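Guest addressing from list to envelope
Speaker notes, Saron Araya, Skundlow
Given at the Zhuravel stationers' workshop, 9th February

Opening

Introduce self and Skundlow. Say what the talk covers: digital addressing of invitation envelopes, from receipt of the client's guest list to the packed box. Say what it leaves out: hand calligraphy, postage rates, design of the invitation itself.

Daryna Bondarchuk speaks next on foil and letterpress. Send all questions about plates to her.

Main point to state early: most reprints in our shop come from the list. Press faults come second. The job I will use throughout is the Grallis wedding, 841 envelopes across outer, inner and reply. It went to press with a list we had corrected twice and still needed 19 envelopes redone. Go through why in the middle section.

Ask who in the room takes lists as spreadsheets, who takes them as typed email, and who still gets photographs of a notebook. Wait for hands. Move on.

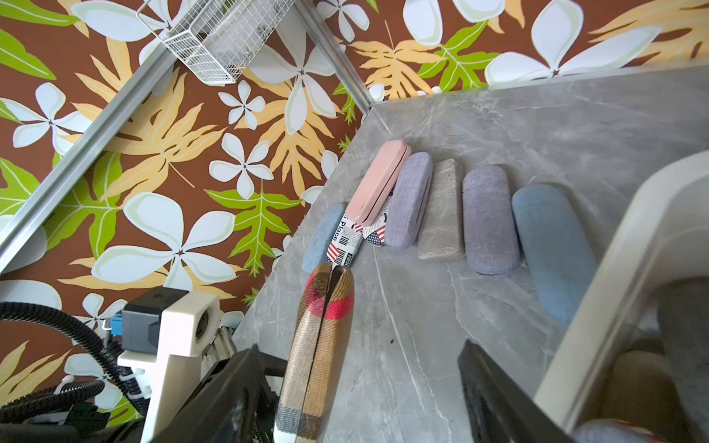 1. Receiving the list

We send a blank template and ask for it back filled in. One row per envelope. Not one row per guest. Repeat this, as it is the instruction clients miss most often.

Columns, in order: outer name line, second name line, street, unit, city, state, ZIP, country, inner name line, number of seats, notes. The notes column never prints. Tell the client so in writing. We have printed "Bob's cousin, may not come" on a cream envelope, and I would like to do that only once.

ZIP codes are to be stored as text. A spreadsheet will drop the leading zero from every address in Massachusetts and New Jersey, and the client will not notice. Format the column before sending the template and lock it.

State names: decide on full names or abbreviations at quote stage. Formal suites usually spell everything out, including Street and Avenue. If the client wants it spelled out, we do the expansion by script and check the result by eye. "St." is the trouble. A plain find-and-replace gives you Street Louis.

Apartment numbers go on their own line if the street line is longer than the set width. Otherwise they follow the street after a comma. Choose one rule per job and write it on the ticket.

2. Names and titles

Keep this section short. People have strong opinions and it can eat the whole hour.

Our practice is to print what the client supplies. We query anything inconsistent inside the same list – Dr. on one row and Doctor on another, for example – and we do not correct a title that is merely unusual. The client signs the query sheet.

Accents and other marks: ask for them. Many guests' names have lost theirs in the client's phone contacts. Check the file encoding on import. If an é comes in as two odd characters, stop and re-export from the source. Do not patch single rows by hand. You will find four and miss the fifth.

Of the redone Grallis envelopes, most were couples who had been entered on two rows with two spellings of the street. Our duplicate check compared the full street line, so "Mill Rd" and "Mill Road" passed as separate households. The check now runs after expansion. That one change in order would have caught nearly all of them.

3. Typeface and layout

The script face on the Grallis job was Volia. It has long ascenders and a wide capital swash, and at the size the client picked, the swash on an opening M ran past the left margin.

Points for the slide:
Set the longest name first and size the rest to it.
Turn off swash capitals in the ZIP and state line.
Use lining figures if the script's own figures are hard to read. Mail carriers have to read these.
Keep line spacing fixed for the whole run, even where an address has fewer lines.

Centered or flush left: both work. Centered hides small feed errors better, as the eye has no margin to measure against. Staggered layouts look good in a sample and cause a lot of work in a variable run. Charge for them.

Resolution. Live type should go to press as type. Where a client insists on a scanned monogram, ask for it at no less than 300 dpi at final size. Remind the room that enlarging a small scan does not add detail, whatever the file properties now say.

4. Envelopes on the press

Order spares. We add them to every quote as a separate line, so the client sees them and cannot ask later why there were extras in the box.

Pull samples from the same lot as the run. Flap shape matters more than weight. A deep pointed flap puts a double thickness right across the address area on some sizes, and toner will lay down thin along that step. Print with flaps open where the feeder allows it. If it does not, shift the block down until it clears.

Lined envelopes: address first, line afterward. Heat and adhesive do not mix well, and a liner that has lifted inside the machine means a long stop.

Dark stock needs white toner or white ink. On textured dark stock, test the thin strokes of the script at actual size. Hairlines that look fine on smooth paper break up on laid or cotton.

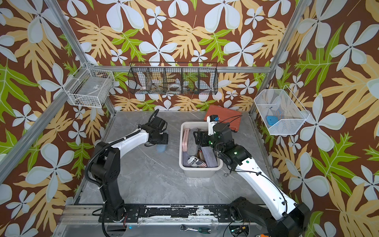
Run a test of three envelopes per stock: the shortest address, the longest, and the one with the most accents. Leave them to sit, then rub with a dry thumb. If toner comes away on the crease, raise the fuser setting one step or slow the feed, and test again. Write the final setting on the job ticket. Someone will order more in July and will expect them to match.

Feed direction stays the same for the whole job. Mark the stack with a pencil tick on the spare at the bottom so that a second operator picks it up the same way round.

5. Checking and packing

Print order should follow the spreadsheet order. Do not sort by ZIP unless the client is mailing from your shop and has asked for it. If the box and the list agree, the client can check their own order against their own file, and missing envelopes show up on the same day.

Check at the press: one person reads names from the printed piece, a second follows the signed list. Reading from the list to the piece is faster and catches less. The reader fills in what they expect to hear.

Outer and inner envelopes are boxed separately, in the same order, with a divider slip at each letter of the alphabet. Reply envelopes are all alike, so they go in last and flat.

Late additions. Set a cutoff in the contract. After it, extra names are a second run with a minimum charge. Keep the layout file and the stock code together in one folder for this purpose, and keep a handful of blank envelopes from the original lot.

Handouts

Copies of the blank template and the query sheet are on the side table. The template has the ZIP column already set as text. Anyone who wants the expansion list for street types can leave an email address on the sign-up page, and I will send it with the St. exceptions marked.

Take questions. If there are none, go back to the slide on flap shapes and talk through the deep pointed flap again. Then hand over to Daryna.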